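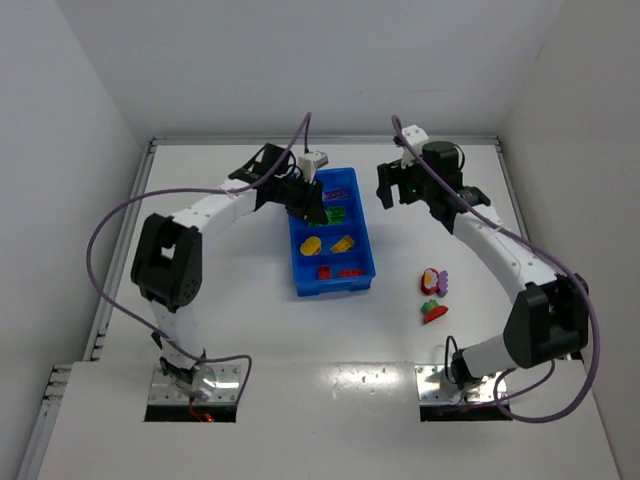 Deux bras blancs au-dessus d'un bac bleu à compartiments.

Olent passe en version 6, et on avait hâte de vous en parler !

La synchronisation entre téléphone et ordinateur a été réécrite de fond en comble. Jusqu'ici, il fallait relancer l'application dès qu'on changeait de réseau, et les gros dossiers restaient parfois bloqués sur « en attente » (vous avez été plus de 144 à nous l'écrire depuis le mois de juin, merci pour les captures d'écran !). Avec la nouvelle version, le transfert reprend là où il s'était arrêté, même si vous passez du Wi-Fi à la 4G au milieu d'une vidéo.

Autre demande qui revenait sans cesse : le retour du menu latéral. Il est là ! Allez dans Réglages, puis Affichage, et cochez « Menu classique ». Ceux qui préfèrent la barre du bas n'ont rien à changer, elle reste affichée par défaut.

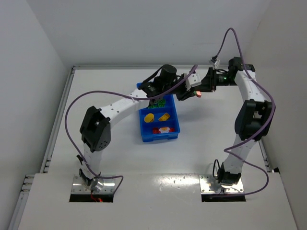
La rédaction de la lettre Grernberg
Équipe produits mobiles

Côté formule gratuite, on a reçu beaucoup de questions, alors voici les choses au clair. Elle n'a pas de date de fin. Vous pouvez relier deux appareils à votre compte et envoyer des fichiers jusqu'à 2 Go, sans carte bancaire. La formule Treton monte à 16 appareils et ajoute l'historique des notifications, que pas mal d'entre vous utilisent déjà pour retrouver un code reçu par SMS le matin et effacé trop vite.

Les mises à jour automatiques, maintenant. Olent vous prévient désormais avant d'installer quoi que ce soit, avec un résumé des changements et un bouton « Plus tard » qui tient vraiment parole (on l'a testé sur nos propres téléphones pendant tout l'été, y compris sur des modèles qui rament un peu). Si vous aviez désactivé les mises à jour, votre choix est conservé.

Petite précision pour les utilisateurs de Pascu, notre ancien module de sauvegarde : vos archives restent lisibles, mais les nouvelles copies se font directement dans Olent, onglet Sauvegardes. Pensez à vérifier le dossier de destination au premier lancement, surtout si vous enregistrez sur une carte SD.

La version 6 est disponible depuis le 2020-09-29 sur Android et sur ordinateur. La version iPad est encore en test, et elle nous plaît déjà beaucoup ! Pour l'essayer, répondez simplement à cette lettre en indiquant votre modèle.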